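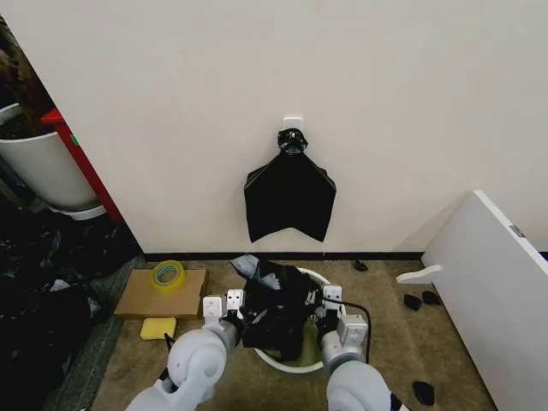 Black bag on the white hook, Saturday.

Busdale paper bench, notebook 2

Right, back to rag paper after far too long messing about with bought pulp. I've been putting this off because the last cotton batch came out like porridge (lumpy porridge) and I never wrote down what I did, so I had no idea what to change. This time I'm writing it all down, even the dull bits, and anyone who shares the bench is welcome to argue in the margins.

The plan was a straight cotton furnish from old shirts and sheets, no linter added, beaten longer than I'd like and sized in the vat. I want a sheet that will take a dip pen without feathering. I'd settle for one that takes a pencil without fluffing up.

Sorting took most of the morning. It always does! Seams out, buttons out, collars out, anything with stretch in it straight into the reject pile. Stretch is the real nuisance. A shirt can say cotton on the label and still have a bit of elastane lurking in the cuffs, and it won't beat, it just goes into little springy worms that sit in the sheet forever. I've started doing a burn test on every garment now: snip, tweezers, match, over the sink. Cotton goes to soft grey ash and smells like a bonfire. Anything that melts into a bead is out. Tedious, but I found one sheet I would have sworn was pure and it beaded up like anything.

Cut everything into squares about the width of my thumb. Bigger than that and they wrap round the beater roll, smaller and I lose the will to live. Scissors are due a sharpen, by the way. So is the rotary cutter, whoever used it last on card.
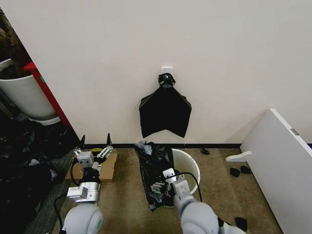
Soak and cook

Soaked the squares for 1440 minutes, which is a silly way of writing a day, but the timer only does minutes and that's the number I typed in. Plain tap water, changed at bedtime. It went a fairly horrible tea colour the first time and hardly any colour the second, so I reckon one change is enough.

Then into the big pan with washing soda, at a simmer, lid on. I kept it gentle. Last year I boiled hard and I'm convinced that's what gave us the weak, short fibre, though I can't prove it as (see above) I wrote nothing down. Rinsed until it stopped feeling slippery. That took forever and I was bored stiff, and I still did an extra rinse at the end because soda left in the pulp plays havoc with the size.

Beating: 70 grams of dry rag to each load. I tried to squeeze in more on the first go and the roll grumbled and stalled, so there's the answer to that. Lowered the roll in small steps. I kept doing the jam jar test, a pinch of pulp shaken up in water and held to the window, and for ages all I could see was threads, threads, threads. Then between one cup of tea and the next it went cloudy and even, like weather. Lovely stuff.

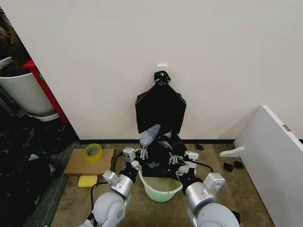
I stopped there, though I was tempted to push on. Overbeaten cotton drains so slowly you could read a novel over the mould, and it shrinks and cockles when it dries. I'd sooner have a slightly toothy sheet that lies flat.

For size I used the Braludico, the dose on the tub, stirred in well diluted and left to stand while I got the felts damp. I did first think of going without and gelatine sizing afterwards, but I hate the smell and the drying lines were full.

Pulled 13 sheets. The first couple were thick on the near side (my shake is still lopsided, I push harder than I pull), and one had a great fat drip mark from the deckle. The middle of the run is the best I've done here. Even look-through, decent edges, and they came off the felts without a fight. Pressed, then swapped to dry felts, then pressed again.

Still to sort out:
Burn tests on the striped sheets in the second crate.
Ask Bhattacharjee whether they still do the finer mould cover, ours has a dent in it that prints on every sheet.
New blotters. The old ones have gone furry and are leaving bits.
Try the same furnish with a handful of linen, if the tablecloths pass.

I sent a note over to Brenden with a torn corner off one of the middle sheets and asked what they made of it, chiefly the size, as they've been using Braludico a good deal longer than we have.
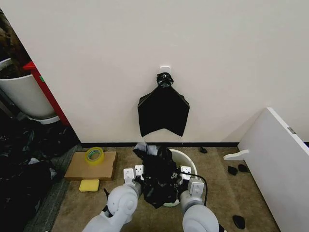
Brenden wrote back that the fibre looked fine to them but I was judging the size far too early, and that they leave theirs stacked under a board for a fortnight before putting ink anywhere near it. They also wanted to know how hard our water is, as theirs needed a bit more in the vat than the tub says. And they'd beat it longer. They always say that.

Fair enough. Stack goes under the board tonight, and I'll keep one sheet back to ink tomorrow anyway because I can't wait that long. Water test strips are on the shopping list, along with the blotters.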